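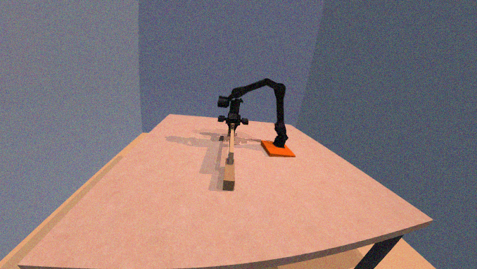
A black arm on an orange base plate, on a pale pink table.

Godoy Shared Studios – Frequently Asked Questions

How do I book a desk?
Use the booking form or call the front office. Day desks can be booked up to 3 months ahead. Monthly desks start on the first of the month.

What are your hours?
The building is open from 7 a.m. to 10 p.m. Monthly members can use their key card outside those hours.

How many desks are there?
78, over two floors. The quiet floor is upstairs. Phone calls are fine downstairs.

Can I bring a guest?
Yes. Sign them in at the front office. Guests can stay for 2 hours without a day pass.

Is there parking?
There is no lot. Street parking on Ranora Street is free after 6 p.m. The bike room is next to the back door – ask for the code.

Can I get mail here?
Monthly members can. Use your own name, then Box 629. We hold letters for a month and packages for a week.

How do I cancel?
Send us a note before the 20th and your plan ends that month. Deposits go back to the card you paid with. Day passes can be moved to another date but not refunded.

Do you close for holidays?
We close for one week in February for floor cleaning. Dates are posted in the lobby.

Who do I ask about meeting rooms?
Benjamín Sosa at the front office.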